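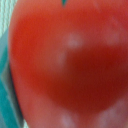 Saturday, late, feet up

Well, I've done it. I have made chutney! Proper chutney, in jars, with lids on, and the whole house stinks of vinegar right up to the airing cupboard. My eyes were streaming by eleven this morning and I still had the onions to go.

It all started with the allotment, obviously. We had that warm spell at the end of September and every tomato on the plot decided to ripen in the same week, after sulking all summer. The Zovus ones were the worst for it (lovely flavour, skins like old boots) and I'd been carrying them home in bags and giving them to anyone who stood still. The woman at number 22 now pretends to be on the phone when she sees me coming. So it was chutney or the compost heap, and I couldn't bear the compost heap after all that watering.

Walked down to Allia first thing for sugar and mustard seed. No mustard seed. They had every other seed you could think of, and a special offer on cat litter, but no mustard seed, so I got the bus all the way to Pulteteo and bought a packet there, plus a cheese scone, plus a second cheese scone for the journey back. I regret nothing about the scones.

The recipe wanted 900 grams of tomatoes and I had, well, a great many more than that, so I kept multiplying and then lost track of what I'd multiplied. I think the ginger only got doubled. It might have been the raisins. Anyway it went in the big pan and bubbled away for almost 2 hours, and I stood there stirring with the radio on and the back door open, and it was raining a bit, and I was really very happy. I don't get many mornings like that. I didn't look at my phone once, except to check whether you can use balsamic when the malt runs out (you can, but it goes very dark).

Burnt my thumb on a jar. Swore. Ran it under the tap and missed most of the gardening programme.

It has to sit in the cupboard for weeks before it's fit to eat, which I'd forgotten, so I had a spoonful straight away like a child and it nearly took the roof of my mouth off. Very sharp! I had to eat a slice of bread and butter to recover. The instructions say it mellows. I hope it does, as I've already promised a jar for the Ntuli raffle and I don't want to be remembered for it.

The pan is still soaking. There's a black ring on the bottom which I'm leaving until tomorrow, and a splash of something up the wall behind the cooker that I only noticed when I sat down. I'll do the labels tomorrow as well if I can find the good pen. Bath now, then bed, and I must remember to ring about the boiler.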